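How to read a twinning agreement before you cheer for it

Every July, or so it seems, a council or a library signs a piece of paper with its opposite number abroad and puts out a notice full of warm words. I have read 46 of these and would call four of them useful. If your town has just been "twinned" or "partnered", try this before you get out the bunting.

Start at the back. Agreements between cultural bodies usually keep the money, the dates and the get-out clause on the last page. The one between Bulamside and Osano runs to 1,000 words, and the only sentence with a sum in it comes just above the signatures. It promises 100 books, postage to be settled later.

Next, underline the verbs. "Will send" and "will pay" are worth something. "Will explore" and "will seek to encourage" can be kept for ever without anyone leaving a chair.

Then look for a named post on each side. Strachan Library's deal with the Mullance archive gives the job to "the relevant department" -- try ringing that and see who picks up.
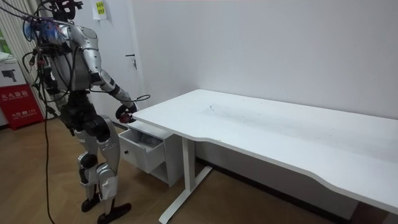

Is a signed memorandum binding?
Usually only if the wording says so, and most say the opposite in a short line near the end. Treat it as a statement of good will unless you find that line missing.

Last, write to both sides and ask what has been done so far. Send the same letter to each -- the answers don't always match. Keep the replies with your marked copy and ask again when the agreement comes up for renewal.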